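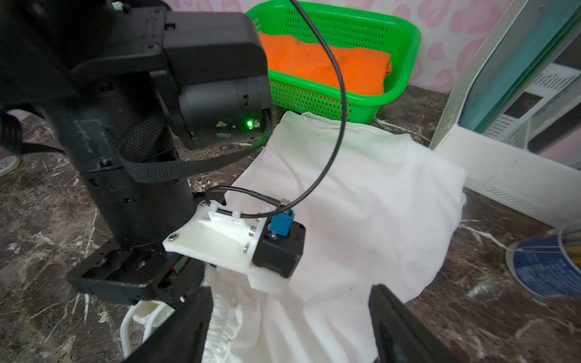

White 3D-printed bracket with two cable ties along the top.

Tuesday, June 18, 2024
By Leonilde Vieira

Week 4 notes: Reading a burglary report

Okay, so we ran out of time on the Gultham packet, and I promised I'd write up the rest. Have your copy open while you read (the one with my scribbles in the margin, not the clean one from the first week).

Start with the charge. A lot of you wrote "robbery" in your drafts and the report says burglary. Robbery means taking something from a person by force or threat. Burglary, in most states, means going into a building without permission and planning to commit a crime once you're inside. The Campbell Street store was closed and empty, so there was no person to rob. I know headlines mix these up all the time — please don't let that rub off on you!

Next, look at who is speaking. The first page is the patrol officer's own account. The second page is the store manager, Belmiro Garcia, as the officer wrote it down, and that's a different kind of information. When Garcia says $3,446 was missing from the office, your sentence is "the manager told police that $3,446 was missing." You don't get to write that it was stolen on the strength of that page alone. Same thing with the back door. The officer saw a bent lock plate, and Garcia thinks it was pried open. Keep those two apart.

Then there's Ilídio Amaral, who was stopped three blocks away and questioned. Read the last page again. He wasn't arrested and he wasn't charged, and four of you called him a suspect. We leave his name out at this stage. If a charge is filed later, we look at it again, and if we ever do print a name we follow the case to the end, including a dismissal.

Vitória asked in class whether "allegedly" fixes all this. It doesn't, really. You can still be sued over a sentence with "allegedly" in it, and it makes for mushy reading besides. Say who said it and where.

For next time, rewrite your story in 100 words or so, with every claim tied to a source. Bring the list of questions you'd ask the department's spokesperson too. Mine would begin with the time of the alarm call, which doesn't match between pages one and three.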